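How to write an awards entry that a tired juror will still enjoy

I love awards entries. I know, most people in agencies treat them like tax returns, but a good entry is a proper piece of writing – a little story with a start, a problem and a pay-off – and you get to show off work you're proud of! I've written them for campaigns big and small, and the method below is the one I keep coming back to.

Start with the category, before you write a word

Read the category notes twice, then read them again out loud. Our Vusto campaign for a chain of hardware shops could have gone into retail, radio or small budget. We picked small budget, and every choice after that got easier. If you can't say in one sentence why your work belongs in a category, try the next one down the list.

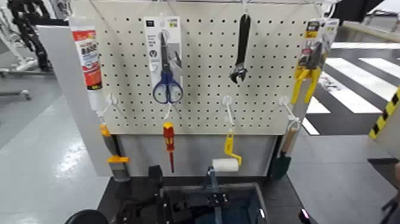
Scissors with blue handles, still on their card.

Gather your proof

Open one folder and put everything in it: the brief, the media plan, the sales figures, the nice email from the client. For Vusto I ended up with 23 files and used four of them. Ask the client early for permission to publish numbers, as their legal team may want a good long look. If a figure can't be shared, ask whether you can show it as an index instead.

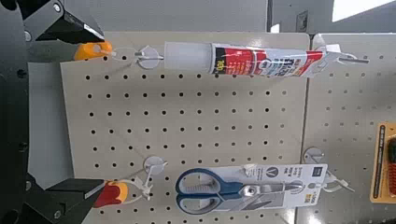

Reading time: 4 minutes

Write the problem in plain words

Jurors read stacks of these, often late in the evening, so give them something they can grab. My first draft for the Stimcombe bus campaign opened with "in an increasingly fragmented mobility landscape". Ouch! The version we sent said "People in Stimcombe had stopped catching the bus." Much better, and far quicker to write.

Then put the idea straight after it. One sentence, two if you must. Read it to someone in accounts and see if they can repeat it back to you over lunch.

Cut it to length

Most forms have a limit, and the one we used for Stimcombe was 2,000 characters. My draft came in at 2,661, so out went the history of the agency, the three adjectives in front of "insight" and a whole paragraph about the typeface (I was sad about that one, it was a lovely typeface). Check whether spaces count. They usually do. 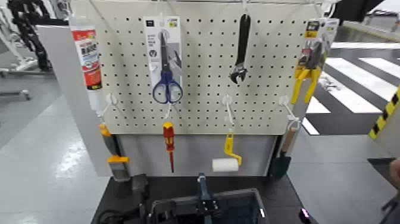 Make the case film last

Plenty of teams do the film first and then squeeze the written entry out of the voiceover. I'd swap them round. Once the words are settled you've got your script more or less done, and the edit goes so much faster. Keep the results on screen long enough to read, add subtitles, and watch it once with the sound off.

Before you press send, check the spelling of every name in the credits, and get the client to check theirs. Then save a PDF of the finished form, as some entry sites close at noon and lock you out of your own text.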